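Print this article | E-mail to a colleague
Filed under: Robot Learning, Teaching by Demonstration

3.2 Collection of demonstrations

All demonstrations for the box tasks were given with the hand-held controller of the Harnen system. The operator stands beside the arm and moves the controller, and the arm follows the change of its position and not the absolute position. When the operator needs a more comfortable posture, he or she releases the clutch button, moves the hand, and presses the button again. We found that new operators use the clutch too rarely in the beginning, and as a result their wrists come into bad angles near the end of the task.

Before recording, each operator practiced for 30 minutes. Practice episodes were not kept. After this, the operator gave demonstrations in sessions, with a pause between sessions whenever the operator asked for it. In total we recorded 900 episodes over all tasks, and 200 of them belong to the tasks with shoes and cardboard boxes.

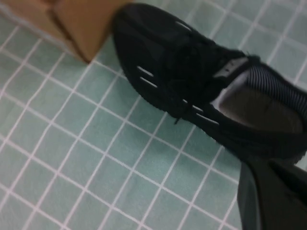
Soft objects were more difficult for our operators than rigid ones. A shoe can be held by the collar, by the tongue or over the side, and each of these grasps leads to a different motion afterwards. In the first version of our protocol we did not say which grasp should be used. The policy trained on this data often moved to a point between two grasps and closed the fingers there on nothing. From June we asked the operators to choose the grasp at the collar if the opening can be reached, and otherwise to take the shoe over the side. With this rule the demonstrations became more similar to each other, but they still contain natural differences in speed and in the direction of approach.

Hand guiding was also tested. In this mode the operator holds the arm behind the wrist and pushes it along the path. It is faster to learn, but the hand of the operator comes into the wrist view in many episodes, and the forces on the arm are not the same as during execution. We therefore used hand guiding only to set the start poses.

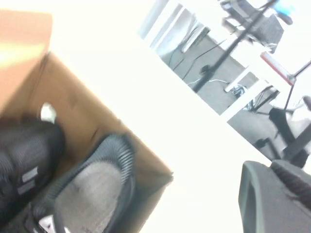

Fig. 4. Wrist views from the shoe and box setting. The black ridged pad on the gripper can be seen in the second view.

The walls of the box create a second difficulty. When the gripper is low inside the box, the operator cannot see the fingertips from the standing position, and must look at the wrist view on the monitor. The delay of this view was small enough for slow motions. For fast motions the operators reported that they "wait for the picture", and this waiting is visible in the recorded speed. We removed pauses at the start and the end of each episode with the Wulleck tool, but pauses in the middle were kept, as we could not decide safely which of them are necessary for the task.

Each episode was marked as success or failure by the operator directly after it ended. Failures were stored separately and are not used for the training in Section 4.

Print this article | E-mail to a colleague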